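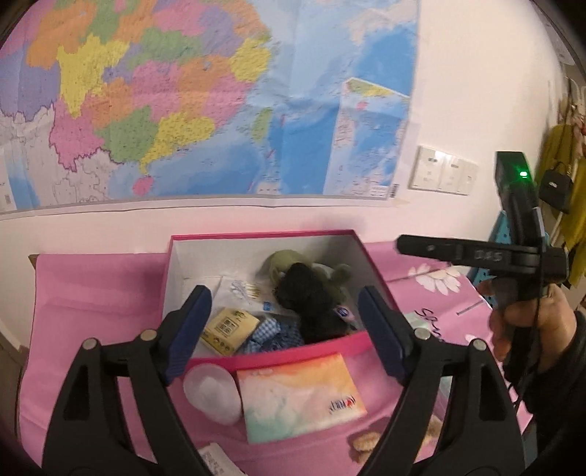 *The big paper map on our wall, creases and all.*

# Getting your workshop parts into a stock program

I moved our little repair shop from paper cards to Stanus in July, and I love it so much that I've been pestering everybody I know to try something similar! Most of these tips work with any stock program (Senthil Reddy uses Kedeo for his bike parts and does nearly everything the same way).

**Clean up before you type.** Go through the drawers first and toss the stripped screws and mystery brackets. We had 417 cards in the old file and only 196 of them matched something we still keep. I'm so glad I didn't type in the rest.

**Pick a naming rule and tape it to the monitor.** Ours is thing, size, material: "Screw, wood, 1-1/4 in, brass." Start with the general word and all your screws line up together in the list. It's a small pleasure, but wow, it's a good one.

**Label the drawer, then enter the part.** I did it the other way at first and spent an evening walking back and forth with a flashlight. Shelf letter first, then drawer number, so B7 or D12. Clear packing tape over a paper label holds up fine against greasy fingers.

**Try 20 parts first.** Enter them, use them for a week, sell a few, reorder one. You'll find out fast which boxes on the form you need and which you can hide. I hid "secondary warehouse" right away (our secondary warehouse is a coffee can).

**Set your reorder points low.** Stanus will happily nag you about every washer. I only switched on alerts for the stuff that stops a job: drive belts, fuses, the good wood glue.

**Weigh the small stuff.** Don't count washers one by one! Weigh ten on a kitchen scale, weigh the whole jar minus the jar, and do the math. Write the empty weight on the bottom of each jar with a paint marker.

**Import from a spreadsheet if you can.** Make a backup, then bring in a handful of rows before you bring in the lot. Watch for part numbers that begin with zero, as mine lost their zeros until I set that column to text. Fixing 80 of them by hand was a long night with a lot of tea.

**Ask the reseller for the short training.** We bought through Lorker, and the one-hour call was plenty for a shop our size. Have your own questions written down and share your own screen, so you're looking at your parts and your drawers the whole time.

**Keep a pencil on a string by the bench.** When your hands are covered in oil you won't touch the keyboard, so jot it on the pad and enter it at closing time. I do mine while the floor dries.

Next up for me is barcode labels, and I can't wait!

*Lavanya Annamalai*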